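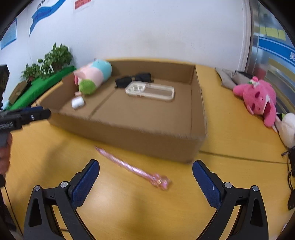

Oil finish on a light wooden tabletop: recoat interval and water rings

Gillham Woodworking Board > Finishing > Tables and counters

tlundgren
Posted in November, 7:42 pm
I have a light wooden tabletop finished with two coats of hardwax oil. Second coat went on 29 hours after the first. Sanded to 150, vacuumed, wiped with mineral spirits. Water left standing for an hour leaves a pale ring that fades overnight. The product sheet says full cure is reached in two weeks and the top is well past that. Is this a film thickness problem or a cure problem? I would like to know before I buy another can.

quintero_a
Neither, probably. A ring that fades is moisture in the finish or just under it. Two coats of a penetrating oil will never block water for an hour. Wipe spills and live with it, or switch to a film finish.

Granström
Disagree with the above. Hardwax oil does leave a thin film, and a properly cured one should take an hour of standing water without a mark. Questions for the OP:
1. How long before you buffed off the excess?
2. What was the room temperature and humidity?
3. Did you stir the can? The wax and matting agent settle to the bottom.

tlundgren
1. 15 minutes, white pad, then cotton rag.
2. 64 degrees, humidity 47 percent.
3. Stirred the first coat. Second coat I am not certain.

Granström
Then I would look at 3. If the solids stayed in the can, your second coat was mostly oil. Scuff with a gray pad, stir for several minutes with a flat stick, apply one thin coat, buff, wait.

nantana_s
The grit matters too. At 150 the surface is open and takes up more oil, so less stays on top. I go to 180 on maple and birch and stop there. Past 220 the oil does not get in and the sheen comes out patchy.

quintero_a
I have tops sanded to 120 with the same kind of finish and no difference in marking. Grit changes the look — it does not change water resistance in any way I could measure.

nantana_s
Did you measure it, or did you look at it?

quintero_a
Wet sponge under a glass, one hour, same board, half at 120 and half at 180. Both halves marked. Both cleared by morning.

S. Lanz
That test shows both halves fail at an hour. It says nothing about which one fails first. Repeat it at 10, 20 and 40 minutes.

quintero_a
Fair. I have an offcut left and will run it.

tlundgren
Scuffed and recoated a test patch near one corner, can stirred for five minutes. There was a thick layer on the bottom. Will leave it the full two weeks before putting water on it. Does the underside need a third coat as well?

Granström
One more thin coat underneath, same day if you can.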